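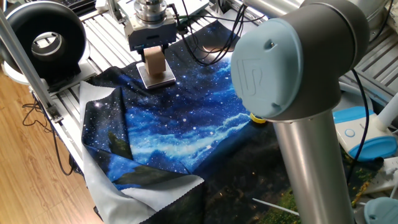 Storndale is the one who told the rest of the thread the drive would be a waste of a Sunday, on the grounds that everything shown at a studio open day ends up on video by Monday anyway. Fair enough, but I had already paid for the ticket, so this is my write-up for those who asked.

The open day was at Bondier, the studio making Clodlow. For anyone new to the thread, Clodlow is the big team shooter set in flooded farm country, the one with the reveal trailer people have been calling fake since it went up. Doors opened at 10 and there were 362 of us on the list. The line moved fast. You got a wristband with a group color and a time slot for the playable build, and mine was 2:30.

The morning was talks in the cafeteria. The first one was on terrain. They showed the same field at four times of day, running live, with the frame counter on. Mud and standing water look as good as in the trailer. Trees do not. In the trailer the tree line has a lot of depth to it and in the live version the far trees are flat cards that turn to face you. They said that part is being worked on. Draw distance on foot was fine, and from the air I saw hedges popping in well before the crash site landmark.

The second talk was sound and I liked it more than I expected to. They recorded footsteps on wet ground for weeks and ended up with 1000 usable ones. They played a clip with the old set and then the new set, and you could tell which way a player was moving in the new one. No word on whether any of it holds up on TV speakers, which is what I play on.

Lunch was sandwiches. Bring your own if you go next year.

The playable build was the map called Hrubý, a village on a hill with a river along the south side. Matches were 50 players and ran 20 minutes. I got two in. Notes:

Movement is heavier than the alpha footage. Vaulting works on nearly every wall and there is a short delay at the top that got me killed twice.

Rifles kick up and to the right. You start with 500 points to spend on a loadout and a decent scope eats most of it.

Vehicles handle badly on slopes. The truck slid back down the main street with four of us in it.

The river is not a wall. You can wade it at two places, and the team that figured that out first won both matches.

No crashes at my station. The row behind me had to restart once between matches.

So, on whether the trailer is real. I asked at the desk and was told it was captured in engine on a machine none of us own, with the camera placed by hand and the interface off. That fits with what I saw. The ground, the water and the guns are the same. The trees, the smoke and the number of people on screen are better in the trailer than in the build I played.

They would not give a release date. Somebody asked about split screen and the answer was no. Somebody asked about private servers and the answer was that they would have more to say in September - same answer as last time. Mod support did not come up before they ran out of time.

Parking was free, in the lot behind the building, and full by 9:40. The overflow lot is a ten minute walk. You get a poster and a beta code on the way out. I used mine last night and it was accepted, but the download is not live yet.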